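Back at the bench in August, with the building half empty and the heating pipes ticking for no reason anyone can find. I got in before eight and had the place to myself until Kwaku turned up with his bicycle wet from the lane.

The day's job was the new grasp ranker from Wavico. We have been promised this for so long that I had stopped believing in it, and now that it has arrived I find I still don't. The release note says it "understands clutter". I would settle for it understanding where the floor is.

Spent the first hour on the config. Niltasow, our planner, wants poses in the bin frame. The ranker gives them in the camera frame and has its own idea of which way z points. Kwaku wrote the conversion last month, and there was a sign wrong in it, and neither of us had noticed because the old ranker had the opposite mistake. Two errors holding each other up like drunks. Fixed one, broke everything, fixed the other. Then the collision checker refused to load the bin at all, which was my doing. I had renamed the mesh and not told it.

By half past ten we could plan to a point above the bin and come back again, so we put the objects in and started properly.

Birsen had asked for 80 attempts with the new ranker and 80 with the old, same set of objects, tipped in afresh each time the bin was cleared. I argued for fewer and lost. She is right, of course. The last time we compared two rankers on a handful of tries I wrote a confident paragraph in the report and had to take it out again.

The trowel was the first surprise. The ranker wants to pick it up by the blade. The handle is a perfectly decent thing to hold, and it scores the blade higher nearly every time, I suppose on the grounds that the blade is broad and flat and looks like something one ought to grab. Broad and flat is no use when it is lying on a metal floor and there is nowhere for a finger to go underneath. Niltasow then does its duty, finds no path that doesn't put a fingertip through the floor, and hands the request back. The ranker offers the next candidate, which is the blade again, a few millimetres over. I watched it do this until the timeout.

Kwaku's view is that this is a planner problem, and we should give it a bit more slack in the floor clearance. My view is that slack in the floor clearance is how we bent the last set of fingers. We left it alone. 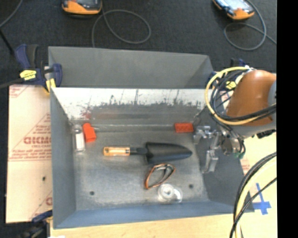 The ranker bin, trowel and all. Red brick at the back right, clear plastic thing near the front wall.

The clear plastic thing is worse, and I had expected it to be. Depth on it is rubbish. In the point cloud there is a piece of it where the whitish disc is, then a hole, then a few stray points hanging in the air where the light catches the curved part. The old ranker ignored it completely and left it until last, and then failed. The new one is bolder. It sees the stray points, decides they are an object of their own and sends the arm to close on nothing at all. It gives this 0.9-something confidence. I wrote the number in the margin of the paper log with an exclamation mark beside it, and Kwaku asked me to be more professional.

There is also the open loop, which it treats as solid. The segmentation fills in the middle, so the mask comes out as a neat leaf with bare floor counted as part of the object, and the best grasp is naturally in the centre of a thing that has no centre. I have sent Wavico the mask and the cloud together. Last time I wrote to them I was told to try better lighting.

To be fair to it (I am trying), the red pieces were fine. Brick and block both came out cleanly in nearly every round, and the ranker was quicker to choose than the old one. If the whole world were bricks I would sign for it tomorrow.

Ate lunch at the desk and read the logs. 439 candidates thrown out by the collision check over the morning, and by my reading most of them come down to the same complaint: the approach vector is fine in free space and the ranker has no notion that the bin has walls. It was trained on tabletops, I'd bet my lunch on it. The documentation doesn't say. The documentation has a section called "Philosophy" and nothing on the training data.

Afternoon was slower. The planner hung twice with the arm over the right-hand wall, and both times it was the Reltomis bridge dropping a message and everyone waiting politely for everyone else. I have put a watchdog on it that shouts after 6 seconds. It isn't a fix. Kwaku thinks the queue is filling up when the debug clouds are switched on, and he may well be right, but switching them off means I can't see what the ranker is looking at, and that is the one part I trust.

Birsen came by at four and wanted a number. I told her we were around 30 attempts behind and that any number I gave her would be a mood. She took that quite well. She has a call with Quaye soon, and they have been told "transparent and irregular items" by somebody, not by me. I suggested she say bricks.

She did ask one good question, which was whether the ranker gets better if we crop the cloud to just above the floor first. I had been so busy being annoyed that I hadn't tried it. We ran a few with the crop before packing up. The loop is no better. The trowel is, a bit: with the floor gone it went for the handle more often than before. I don't want to make anything of that yet. A few is a few, and I know what I'm like when something goes right at the end of the day.

To do: crop as a proper option with its own 80, ask Kwaku for the queue depth plot, put the mesh name back to what it was. Find out who has the good hex keys.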